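Zestgate Clavel MMA Glove, 4 oz – Reviewed and Stocked

Home / Combat Sports / Gloves / Open-Finger

Price: $74
Sizes: S, M, L, XL
Colors: black, black with white piping
Closure: single wrap, hook and loop
Item no. 177

We held off on carrying this glove for a long time. Zestgate's sales sheet says the Clavel "changes how you grapple," and we have read that line, or one close to it, for every open-finger glove that has crossed our counter. A glove does not change how you grapple. If it is cut well you forget you have it on, and if it is cut badly you spend the round picking at your thumb. So we bought a batch at our own cost and put it through our gym before we agreed to list it.

What it is

A four-ounce open-finger glove for MMA sparring at light contact, bag work, mitts and grappling rounds. The shell is leather on the back of the hand and synthetic on the palm. Zestgate calls it "full leather" in one place on its packaging and "leather blend" in another. We go with blend. The padding is a single molded piece over the knuckles with a thinner strip across the fingers. The thumb is open.

What it is not

It is not a hard sparring glove. If your gym trades real punches, buy the seven-ounce Barrera or a boxing glove and leave this one in the bag. It is not approved for any sanctioned bout that we know of, whatever the fight-night pictures on the box suggest. Check with your promoter or your commission, who will most likely hand you gloves on the night anyway.

The claims, one at a time

"Lasts 2,000 rounds." We have no idea how anyone would count this. Ours got 11 weeks of daily class use, passed from hand to hand, and at the end the stitching between the first two fingers had started to lift on one pair. The rest were scuffed and fine. For a glove at this price that is decent and no better.

"Zero break-in." Wrong. The knuckle piece is stiff for the first week and it is hard to close your fist all the way. It does soften. If you plan to compete in Clavels at a gym smoker in May, don't open the package in May.

"Antimicrobial lining." They smelled like gloves. Air them out, keep them out of a hot trunk, wipe them down.

"Locks the wrist." The strap is wide and goes around once. It holds the glove on. Wrist support comes from wraps, and there is enough room in the L and XL for a thin wrap. There is not enough room in the S.

What we liked

The palm cut is very good. There is little bunching when you go for an underhook or try to get a grip on your own wrist, and the finger loops don't ride up toward the knuckle the way they do on the older Arex glove. The strap end is tapered, so it doesn't peel back when it drags across a shirt or the mat. People with wide hands liked it more than people with narrow ones.

Sizing

Measure around the knuckles, leaving out the thumb. Zestgate's chart runs small by half a size in our view. Between sizes, go up. If you wore a medium in Arex you will want a large in this – we have had enough exchanges already to be sure of that.

Against the others we stock

The Arex is cheaper and you can feel it in the padding, which goes flat over the first two knuckles. Fine for someone trying out a first month of classes. The Barrera is the better built glove and costs a good deal more. If you train every day, pay for it. The Clavel sits between them and suits the person who comes in a few times a week, does mostly grappling, and hits the bag at the end.

Returns

Unworn with tags, 30 days. Worn gloves can't come back unless a seam fails, and then we want to see the seam. Zestgate advertises a "lifetime guarantee" on its own site. Read the terms before you count on it – the lifetime in question is the glove's, and they decide how long that is.

Shipping

Ships from our store within two business days. Local pickup at the front counter during class hours. XL in black with white piping is on back order and we won't guess at a date.

Page updated February 2024

Goes well with: cotton hand wraps, mouthguard case, gym shorts

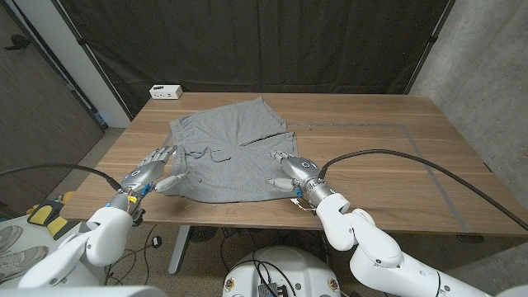
Heather-gray knit shorts with front drawstring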